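In August we drove to Urnurov, because my wife wanted to see the old paper mill and I wanted to see the river. The mill has an open day every summer, and the rest of the year you must write to them before. We left Laltar early and arrived at 8 in the morning, before the gate was open, so we drank coffee from our thermos on the wall of the bridge.

The visit is made in small groups. Our guide was Didier Picard, who worked at the mill when it still belonged to the Kratochvíl family. He speaks slowly and clearly, and for me this was a big help. First he took us to the rag room, where women sorted linen by hand and cut away the buttons. There is still a long shelf with buttons in glass jars. Then we went down to the beaters, and here it is so loud that he stopped talking and only pointed. The water wheel is not the original one. It was replaced after a flood, and the mark of the flood is on the door, higher than my shoulder.

After this we could make a sheet by ourselves. You put the mould into the vat, lift it level and shake it a little to both sides. My first sheet had a hole and my second was thick like a pancake. The girl beside me made 7 good ones, and I was a bit jealous.
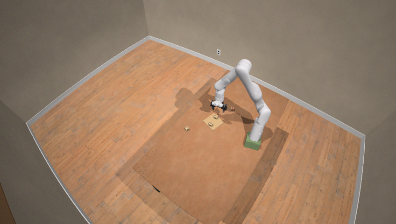 Computer rendering: white robot arm on a green base, with a small white object in its gripper.

Lunch was in the yard under the chestnut trees. We had potato soup and plum cake, and the line moved quickly. A bookbinder from Virkier had a table next to the drying loft, and I bought a notebook with 50 pages and a gray cover. The paper is rough, and my pen does not like it, but a pencil goes very well.

The drying loft was the best part for me. The sheets hang over ropes in bundles, and the wooden shutters are opened or closed according to the wind. It smells of wool and dust up there. Mr. Picard told us that a loft man had to sleep with one ear open – if rain came at night, he had to run up and close everything.

Parking is in the field behind the church, and it is free. Wear shoes that can get wet.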